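3.2 Small household objects and the containers around them

The second group of items in our inventory is made of things which people carry in the pocket or keep beside the door: key rings, clips, spiral keychains and small charms. In the Drarodholm survey these items were the most often reported as lost, with 1,032 mentions in a total of 2,307 answers. The respondents were asked to name the colour of the object, its size against the fingertip, and the container where they would normally look for it first. Following Siddiqui, we call this container the home container, even when the object is seldom found inside.

The size category "fingertip" was the most difficult to apply. An object of this category is mostly covered by whatever holds it, and only a small part of its colour remains for the observer. Translucent materials add one more difficulty, as a clear part takes the tone of the table behind it. On a light orange wood-grain surface, a clear part and a red part of the same object may be recorded as two objects, or the clear part may not be recorded at all. 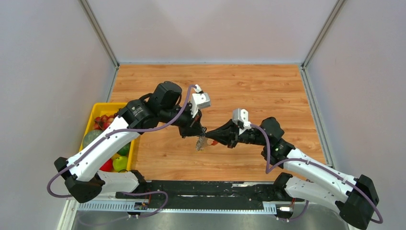 Figure 4. Fingertip-size object, partly clear and partly red, held over the tabletop; yellow crate at the left edge.

Key-ring hardware belongs to a different category, which we named "linked". A linked item has several members that move one against the other, and its outline changes each time when it is lifted. Our coders first measured the item lying flat, and afterwards the same item hanging from its top loop. For the coiled springs the two lengths differed so much that we decided to report only the hanging one. The rings were easier. Their diameter is stable, and they reflect enough light to be recognised also when the spring below them is blurred.

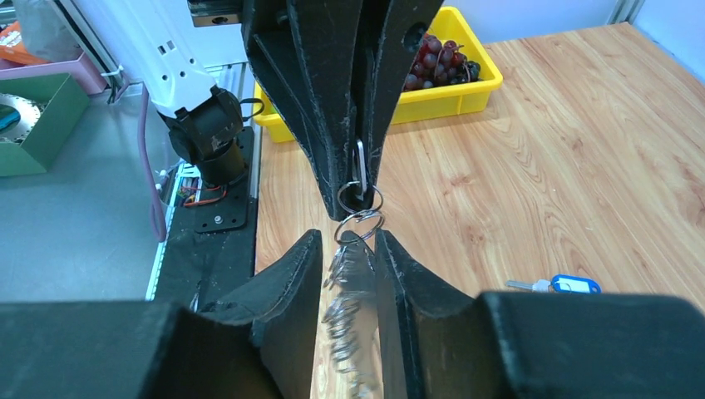
Figure 5. Linked item in hanging position: metal loop, split rings and coiled spring, the last one blurred by motion.

The agreement between coders was lower for the number of rings than for their material. Overlapping rings were counted as one by 7 of the 30 coders, mostly in the side views. Lefteris Kontogiannis proposed to count the rings only where a carabiner clip holds them from above, because the circles then spread a little under their own weight. We adopted this rule in September for all the remaining items, including those photographed near other contents, such as the dark red grapes in a yellow tray.

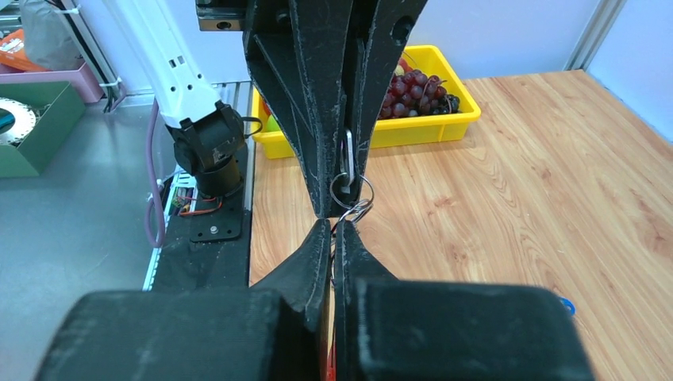

3.3 Trays, crates and boxes

For the containers we used the colour names of the Larari list without change, except that "grey" was not divided into light and dark. A container was coded as open when at least a part of its contents was visible from the position of the coder. The material was coded separately, and cardboard was kept apart from plastic also when both had the same colour. Contents which could not be named with certainty were entered by their shape, for example "round, toothed, metal", and were left out of the totals given in Table 3.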